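How to Set Up a Self-Serve Coffee Station for a Meeting or Open House

A coffee station needs less equipment than most people think, but the order things sit in matters a lot. The steps below cover a drop-in event of one to three hours with no one pouring. For a sit-down meal, see our page on table service.

Cups first, everything else after.
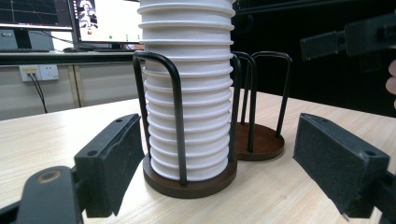
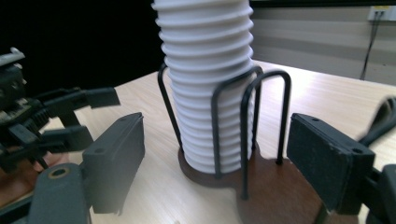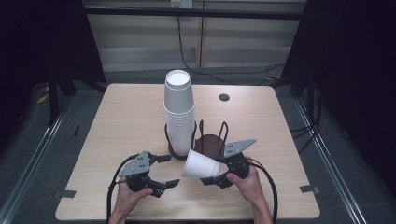
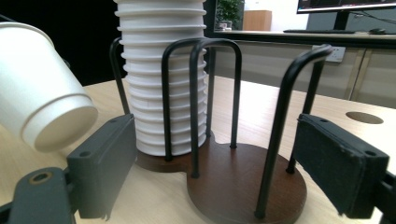
By Ristić
Fikaletti Hosting Guides | Updated 25 October 2023

What you will need

Two insulated dispensers, one regular and one decaf
A kettle or a third dispenser for hot water
Paper cups and lids
Milk, one non-dairy milk, sugar, a sweetener
Stir sticks and napkins
A tray or shallow bowl to catch drips
A trash can with a liner, plus a spare liner
Masking tape and a marker

Step 1. Work out how much coffee to make

Start with the number of people you expect, then take off those who won't drink coffee. For a morning event, plan on three cups for every four guests. In the afternoon, one cup for every two guests is enough. After 6 p.m. make half of it decaf.

A filled 12-ounce cup holds about 10 ounces of coffee once you leave room for milk. A gallon is 128 ounces, so a gallon gives you 12 cups with a little left in the bottom of the dispenser that comes out cloudy. Don't count on that last part.

For our open house in April we had 199 names on the list and 171 people came. We poured 98 cups of coffee, which is a bit over half. It was a warm afternoon and the water went faster than we planned for.

Step 2. Buy the right number of cups

Buy more cups than servings. People set a cup down, forget which one is theirs and take a new one. Add a third to your serving count and round up to the next full sleeve.

Single-wall paper cups are fine for water and for coffee that has sat in a dispenser for a while. If you're serving straight from the brewer, get double-wall cups or put out cardboard sleeves. Check that the lids are from the same maker as the cups. Two cups sold as 12-ounce can have different rims, and a lid that almost fits will pop off.

Keep cups in their plastic until the morning of the event.

Step 3. Choose the table

A six-foot folding table works for up to 100 guests. Past that, use 2 tables in different parts of the room, each with its own cups and milk. One long table with a single line is slower than it looks on paper.

Place the table at least four feet from any door. Pull it away from the wall if you can, so guests can walk down both sides. Check where the nearest outlet is before you decide, and tape down any cord that crosses the floor.

Step 4. Set things out in order

Guests should move one way, without reaching back over each other. From the start of the line:

1. Cups
2. Regular coffee
3. Decaf
4. Hot water and tea bags
5. Lids
6. Milk and sugar, at the far end or on a separate small table
7. Trash

Putting milk and sugar on their own table is the biggest improvement you can make. Fixing a drink takes longer than pouring one, and the slow part should be out of the line. It also helps to move the lids over there, after the milk.

If you have the space, leave a foot of bare table beside each dispenser. Guests need somewhere to put down a bag or a phone while they pour.

Step 5. Label the dispensers

Write on masking tape and stick it on the front at eye level. "Regular," "Decaf" and "Hot water" is all you need. Label the milks as well, and mark any that contain nuts or soy. Don't label the lids of the dispensers, because a lid gets swapped at the first refill.

Step 6. Brew and fill

Rinse each dispenser with very hot water and let it stand for five minutes before you fill it. Coffee poured into a cold dispenser loses a lot of heat right away. We use a pair of older Plillar dispensers and the rinse is worth doing even with those.

Fill the first dispenser 20 minutes before the doors open. Start the second batch when the first is half gone. Coffee held longer than two hours tastes flat, so make smaller batches toward the end.

Step 7. Check the table every half hour

Wipe up drips. Empty the tray under the spout. Swap the milk for a cold carton from the fridge, and don't top up the old one. Restock cups before the supply gets low, and press the trash down or change the liner. It takes a few minutes.

Cleaning up

Empty the dispensers while they're still warm. Rinse them, fill with hot water and a spoonful of baking soda, and leave for half an hour. Rinse twice and store with the lids off. If the inside still smells, repeat the soak overnight.

Unused cups can go back in their sleeve with the end folded over and taped. Store them upside down in a dry cupboard. Throw out any that have been handled.

Common problems

The spout drips: unscrew it and check the rubber washer. Stindotell sells replacements in packs of four, and the medium size fits most dispensers.

The line backs up: move the milk.

Coffee runs out early: put out hot water and instant while the next batch brews, with a small sign.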